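Karnden College
Office of Undergraduate Research

Call for Applications: Spring and Summer Research Assistants

Posted 8 February 2019

Karnden College invites applications from current undergraduates for paid research assistant positions in the sciences, engineering and social sciences. Assistants work with a faculty mentor for part of the spring term and through the summer session. Students in any major may apply, including students who have not yet declared one.

The program is open to students at Karnden and at our partner campus, Flesby. Flesby students should read the section on housing and travel before they apply, as the spring meetings are held in person at Karnden.

What the positions involve

Each assistant joins one project and stays with it until the end of the summer session. The work differs from group to group. In some groups you will spend most of your time in a lab. In others you will read, code survey responses, clean data or work in an archive. All assistants keep a research notebook, attend the weekly group meeting of their project and write a short report at the end.

Assistants are not assigned general office work. Mentors may ask you to help keep shared equipment and supplies in order, and this counts toward your paid hours.

In the spring term the workload is light. You will meet your mentor, finish the required training and read the background material for your project. Full-time work starts with the summer session.

Projects accepting assistants

Applicants rank up to 4 projects on the form. You may list fewer. Please read the notes under each project, because some have course requirements.

Stream Chemistry in the Jimier Watershed
Assistants collect water samples at set sites along Jimier Creek and test them for nitrate, phosphate and dissolved oxygen. Field days start early and go ahead in light rain. Requires one semester of general chemistry with lab. You must be able to carry a loaded pack over uneven ground, or talk with us about a lab-based version of the role. Two positions.

Reading Habits of First-Year Students
This project uses interviews and reading logs to look at how new college students handle long assigned texts. Assistants transcribe interviews, apply a coding scheme and help revise it. No course requirement. You will need to complete the human subjects training before you see any data. Two positions.

Pollinators on Restored Prairie
Assistants walk fixed routes on the college's prairie plots, record bee and butterfly visits and later enter the records into a database. Prior experience with insect identification is useful but can be learned on the job. Students with a bee sting allergy should talk with the program office before ranking this project. Three positions.

Robotics and Automation
Assistants write and test short programs, keep records of each trial and help with the written documentation for the group's methods. Requires one programming course in any language. Experience with Python or Linux is helpful. Two positions. 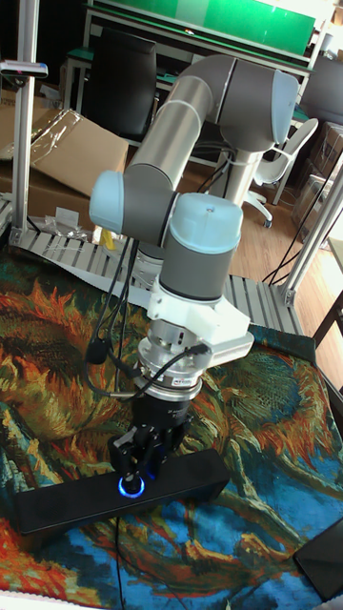
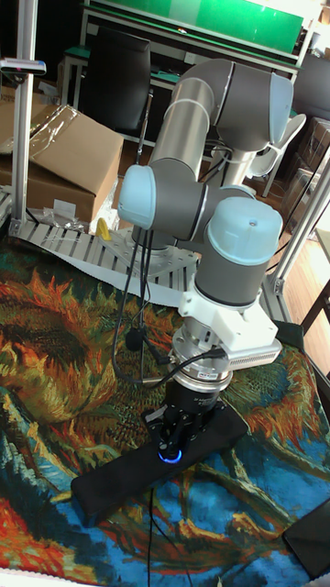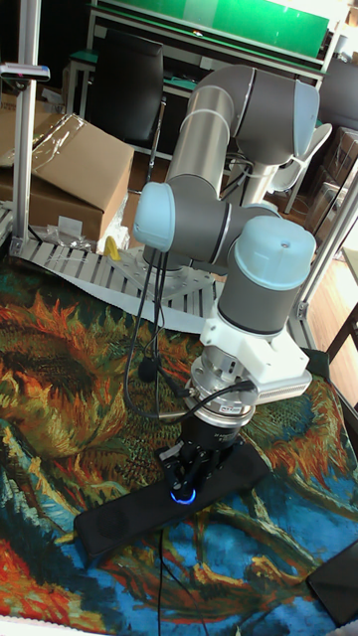 The Yadav Collection
The college library holds the Yadav Collection of regional maps and survey notebooks. Assistants prepare a searchable index and compare older property boundaries with current records. Careful handwriting recognition matters more here than any particular course. Food and drink are not allowed in the reading room. One position.

Small-Town Transit
A mostly desk-based project on bus service in rural counties. Assistants gather published timetables, build simple maps and draft summaries of ridership reports. Requires an introductory statistics course. One position.

Who may apply

You may apply if you:

- are enrolled as an undergraduate at Karnden or Flesby in the current term
- will not graduate before the end of the summer session
- have completed at least one full semester of college work
- are in good academic standing

There is no minimum grade point average. Students who have held an assistant position before may apply again, but mentors are asked to give first consideration to students who have not.

Students may not hold another full-time job or take more than one course during the summer session. Part-time evening or weekend work is usually fine. If you plan to take a summer course, say so on the form and give the meeting times if you know them.

Pay and hours

Assistants are paid by the hour through the college payroll at the current student research rate, which is listed on the Student Employment page. In the spring term you may work up to 2 hours a week. In the summer session the positions are full time.

Assistants also receive a supply allowance of $100. It can be spent on notebooks, field clothing, books or software approved by the mentor. Keep your receipts and turn them in to the program office. The allowance is not paid out as cash.

Pay is the same for all projects. Academic credit is available in some departments, but you cannot receive both credit and pay for the same hours.

Housing and travel

Summer housing is available in the residence halls for assistants who request it on the form. Rooms are doubles, and the cost is deducted from your pay in equal amounts over the session. Single rooms are limited and go first to students with a documented need. The dining hall runs on reduced hours in the summer, and the residence halls have shared kitchens.

Flesby students may ride the intercampus shuttle free of charge with a student ID. The shuttle does not run on college holidays. The program does not pay for personal car travel between the campuses. Travel to field sites is in college vans, and you do not need a driver's license to apply.

Required training

All assistants complete the general safety course and the responsible conduct of research course. Both are online. Some projects add their own training - for example chemical handling, field first aid or human subjects. Your mentor will tell you which ones apply. Time spent on training is paid.

You may not begin work in a lab or at a field site until your training record is complete. Assistants who finished the general safety course in the past year do not need to repeat it but should send us the certificate.

How to apply

Send one application, even if you are ranking several projects. It should include:

1. The application form, with your projects in order of preference.
2. An unofficial transcript.
3. A statement of no more than one page. Tell us why your first-choice project interests you and what you hope to learn. You do not need research experience, and you do not need to describe a research idea of your own.
4. The name and email address of one instructor or supervisor who can comment on your work. Please ask this person first. We do not need a letter.

Forms are available from the Office of Undergraduate Research, Room 127, and on the office web page. You can return the form on paper or upload it. Uploaded files should be PDFs. Incomplete applications are held until the deadline and are not sent to mentors if anything is still missing.

Selection

Mentors read the applications for their own projects and may invite you to a short interview in person or by phone. They look at your statement, your schedule and any course requirements listed above. The office then matches applicants to projects, using your rankings where possible.

Applications close at the end of the first week of April. Offers go out by email later that month, and you will have one week to reply. If you turn down an offer, you stay on the list for your other choices unless you ask to be removed.

Students who are not placed may ask the office to keep their application on file for the fall term.

Accommodations

If you need an accommodation to apply, interview or do the work, contact the program office or the Accessibility Center. Requests are not shared with mentors without your permission and do not affect selection.

Questions

General questions about the program should go to the Office of Undergraduate Research during regular office hours. Questions about the work itself can go directly to the project mentor, whose contact details are on the form. Flesby students can also get help with the form at the advising desk in the Flesby library.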